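Why Thin Sheets Bend and Folded Sheets Do Not

Stiffness is how hard it is to bend something. It depends on two things: the material and the shape.

Take one sheet of paper. Hold it by a short edge and the far end droops. Now fold the sheet back and forth into narrow pleats and hold it again. It stays almost flat. The paper weighs the same as before — only its shape has changed.

Thickness matters most. If a flat sheet is made twice as thick, it becomes eight times as stiff. Three times as thick makes it 27 times as stiff. Engineers call this the cube rule.

Direction matters too. Lay a ruler flat across two books and press the middle. It bends. Turn the ruler on its narrow edge and press again. It hardly moves, and now it is deep in the direction of the push.

A flat panel set upright works the same way. It resists a push from the top far better than a push on its face. 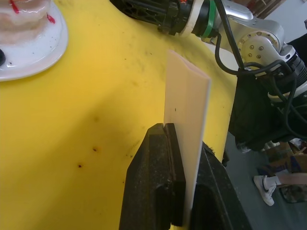 Jamila Gamage: My class tried the pleats with 17 folds and the paper held up a full pencil case. With four folds it sagged in the middle. Does the cube rule work for cardboard with the wavy layer inside?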